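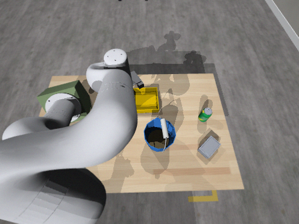
Mar 13, 2026
By the Lerton cell maintenance desk

Cell 9, arm and table. Check before first run.

1. Mount flange: bolts at marked torque. OK.
2. Wrist cap: four dots clean, no play by hand. OK.
3. Gripper: jog to the yellow tray, stop above the wall. Clearance 16 mm — limit is 9. OK.
4. Cable slack at elbow. Marginal. Recheck at 2000 cycles.
5. Table: level, no rocking. OK.
6. Yellow floor marking: intact. Repaint due August.

Comments

tuvumton_shift2: Item 4 was marginal on cell 42 too. We moved the clip one link up.

goodall_maint: Is item 3 done at full speed or jog only?

lerton_desk: Jog only.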